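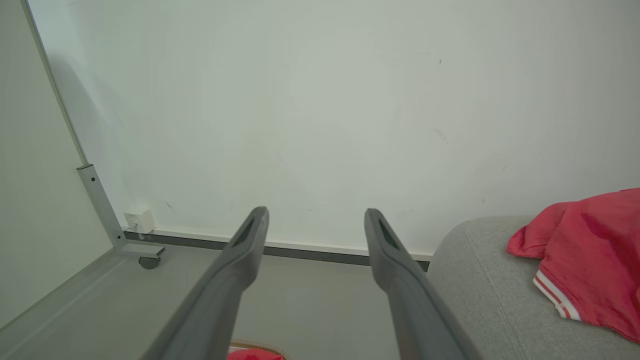 Community Jobs / Part-time

Room Helper, Bloxham Study Rooms

Do you get a quiet pleasure out of putting a room back in order? Then we would love to hear from you! Nerkier looks after the shared study rooms at Bloxham, and we need a friendly, steady person for up to 16 hours a week, mostly evenings, through the end of December.

You would be wiping down walls that pick up smudges and scuffs faster than we can keep up with, sweeping along the baseboards, rolling the stands on casters back where they belong, and checking the wall outlets and cords before you lock up. It is gentle work — you can hum while you do it — and we will happily show you everything on your first evening.

No experience needed, though a good eye for corners helps. Stop by the front desk or drop us a note by 27/08/2022, and tell us a little about yourself.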